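Subject: Re: [homerules] Draft 7 of the household recording rules, bedroom section

Hi all,

Sorry for the length, I started answering one point over lunch and then my lunch was gone. I'm quoting the whole thing so the folks who joined in the last few weeks can follow.

On 2024-06-06, the Fluvodgate desk wrote:

> Hello list,
>
> We've been through draft 7 with our crews and have three gripes before it gets frozen.
>
> First, section 4 says "the workspace shall be cleared of all items not used in the task." On a kitchen counter, fine. In a bedroom our people end up spending longer moving the family's stuff than recording, and then they have to put it all back. Can we strike it?
>
> Second, the privacy section asks for masks AND for faces to be kept out of view. If you do one, why do the other? Our crews find it confusing and they pick whichever is easier.
>
> Third, the 90 second cap per take. Folding and picking up soft things off a bed doesn't fit in 90 seconds if you're doing it at the speed the draft wants. We'd like it gone or doubled.
>
> Also, a small one: could somebody please decide whether the unit number goes on top of the gripper or on the face? We have both kinds in the same case and it's driving our check-in desk nuts.
>
> Fluvodgate field desk

OK! Taking these in order, more or less.

Section 4. I'm with you, strike it, and I'm the one who wrote it, so feel free to enjoy that. I was thinking of Drudik's bench setup when I put it in (everything gray, one block, one bowl) and it got copied into every room section without anyone asking if it made sense there. A home policy trained on bare beds is going to be pretty lost the first time it meets a real one. People pile clean clothes along the side of the bed. They have a lamp leaning in from somewhere. I want that in the takes!

What I'd put in its place is a much smaller rule. Something like: "Leave the room as the household keeps it. Remove only what could be broken, what could hurt somebody, and anything with private information on it." Then a line on where the task item goes, because that's the bit that gets sloppy. I'd like the task item to have a clear patch of bed around it at the start of the take, and other soft things can be as close as they like outside that patch. I don't care how big the patch is as long as it's the same rule for everybody. Tira uses a hand's width on each side and it seems to work for them.

The other thing I'd add for beds is a note about patterned covers. El-Sayed's reviewers asked for plain sheets only, back in January, and I argued for it at the time. I've changed my mind. Busy bedspreads are just what people own. But the reviewer does need to be able to tell the item from the cover, so if you've got a cover with big white scrollwork on it, maybe don't choose a plain white sock as your item. Choose something you can point to.

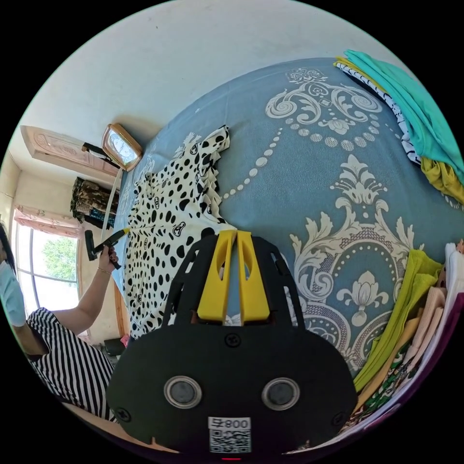
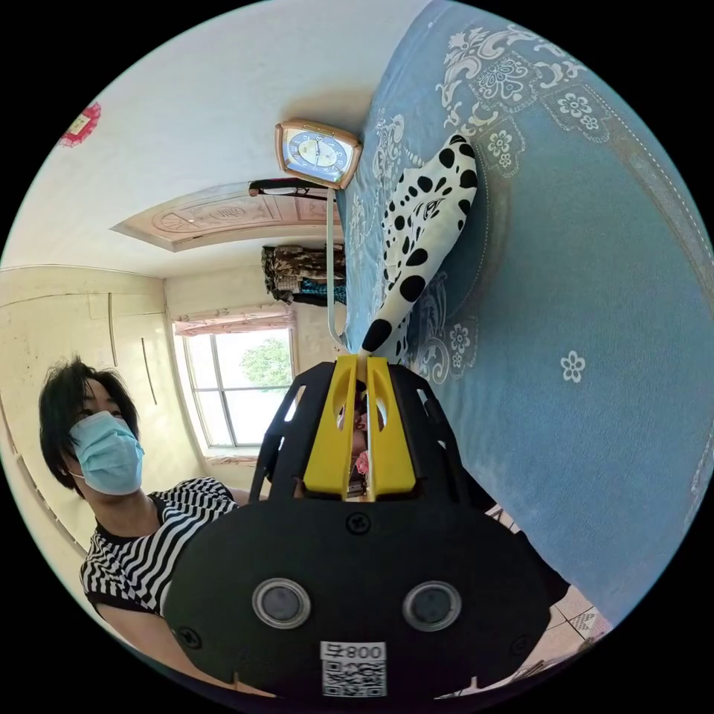 Bedroom takes, unit label 800 on the gripper face in both; black-and-white spotted item on the bed, mask on.

So that's about where I'd like the bar to be for clutter. In the first there are folded clothes stacked down the right side of the bed, teal and mustard and lime green and so on, and you can still find the spotted item in half a second. In the second there's a little clock and a desk lamp up by the edge of the bed, and I wouldn't ask a crew to move either one. (Okay, the clock. I went back and forth on the clock. A readable clock in a take tells you when somebody was home. I'd leave it up to the household and put a checkbox on the consent sheet.)

The patterned cover passes too, as far as I'm concerned. Spots against swirls is loud but you can tell which is which.

While we're on it: item names. Please, please can we get the naming table into the main text and out of the appendix. Right now one crew writes "shirt," the next writes "cloth," and somebody else writes "toy," and from the log alone I can't tell if that was three items or one. It's worst with soft things, which change shape every time you touch them and can look like something else depending on the angle. My proposal is that the crew writes the name once, before the first take, on the session sheet, and then every take in that session uses the same word. If the reviewer thinks it's the wrong word they fix it for the whole session or not at all. No fixing single takes.

Privacy next. I get why it reads like we're asking for the same thing twice, but the two rules are for different things and I think the draft just explains it badly (also me, sigh). "Keep faces out of view" is what the person holding the gripper should be trying to do. The mask covers you when that doesn't work out. With a lens that wide it often doesn't work out. You lean in to look at what the fingers are doing, and hey, there you are on the left side with half your head in the take. The second one above is a good case, you've got hair and an eye and the mask, and that's with a mask on. Without one, the take would have to go to blurring, and blurring is slow and costs money and sometimes eats the fingers.

So I'd write it as:

4.6 Everyone in the room wears a mask for the whole session, including between takes.
4.7 The operator keeps their head behind the gripper where they can. A masked face in view does not fail the take.
4.8 An unmasked face in view fails the take. Delete it on site and log the deletion.
4.9 Before the first take, look for mirrors, framed photos and dark screens. Cover them if the household agrees. If they'd like them left alone, note it on the sheet.

4.9 is new. We had nothing on mirrors at all, which I only noticed when I started looking at walls and not at beds. There's one on the wall by the door in the first picture and it's showing a bright patch of room. A bright patch is fine! But turn a bit and it could be somebody standing in the doorway, and that person didn't sign anything.

Same for windows, I guess. Both of those have a window with trees outside and I'm happy with trees. House numbers, street signs and license plates are another matter. Half-drawn curtains if you can see any of those, otherwise leave the daylight alone. I do not want anyone closing the curtains out of habit, we have plenty of dim takes already.

The cap. I'm going to disappoint you here, I want to keep the 90 seconds. I did time it with our own crew and the takes that ran long were nearly always two tasks glued together, pick up and then fold, or fold and then put on the pile. Split them. Pick up is a take. Fold is a take. The pile is a take. If a single fold honest-to-goodness won't fit, there's already the exception code in the table, code 12, and you can use it as much as you need. What I don't want is people rushing to beat the timer, so could we add a sentence saying a take cut at the cap is still a good take? I think a lot of folks believe it gets thrown out.

And rest breaks. The draft says a break "as needed," and as needed means never, in my experience. Your wrist goes before you notice. I'd like a five minute break after every 30 minutes of recording, put the thing down, shake your hands out. We've had over 30 sessions this spring and the sore wrists were all from bed and floor work where you're reaching out and down. Kitchen crews hardly complain.

When there are two people working, I'd also like one of them named as the lead on the sheet. The lead calls start and stop and the other one waits for it. Two hands going for the same item is a fine thing to record if that's the task, and a mess if it's an accident. At the moment the log has no way to say which it was.

Last, the unit number. On the face, low and center, with the square code under it. I know the top is easier to read when it's in the case. But on the face it lands in the picture, so if the file names get scrambled (they will) you can still tell which unit it was. One condition: check it's readable in your test shot, and if the label is peeling or scuffed, swap it before the session. Don't stick a new one over the old one. We did that and ended up with a code that wouldn't scan for a whole afternoon.

I'll fold all this into the next draft unless somebody yells. If you've got wording for the naming table, send it straight to the list and I'll paste it in as is. I could really use help with the section on pets, too, which is currently one sentence and the sentence is "no pets." Our last three households had cats.

Thanks, and thanks Fluvodgate for reading the thing properly,

Draft editor, household section

Comments (4)

Tira crew room
Hand's width works for us but please say whose hand. We've got one guy with enormous hands and his clear patch is practically the whole bed. Maybe just print a strip on the session sheet.

reviewer at El-Sayed
Fine with dropping the plain sheet rule. I'd ask for a one-line note on the sheet when the cover and the item share colors, so I know to slow down. Strong yes on naming the item once per session. I spent most of a morning on "cloth" last month.

Fluvodgate field desk
We can live with 90 if the sentence about cut takes goes in. Our crews did think those were thrown away. Relabeling the case on Monday, face side.

bench_person_drudik
Hey, our bench has two bowls now. No objection to the rest. For the pets section, our old wording was "animals may be in the room but not on the work surface," and you're welcome to it. Good luck telling the cat.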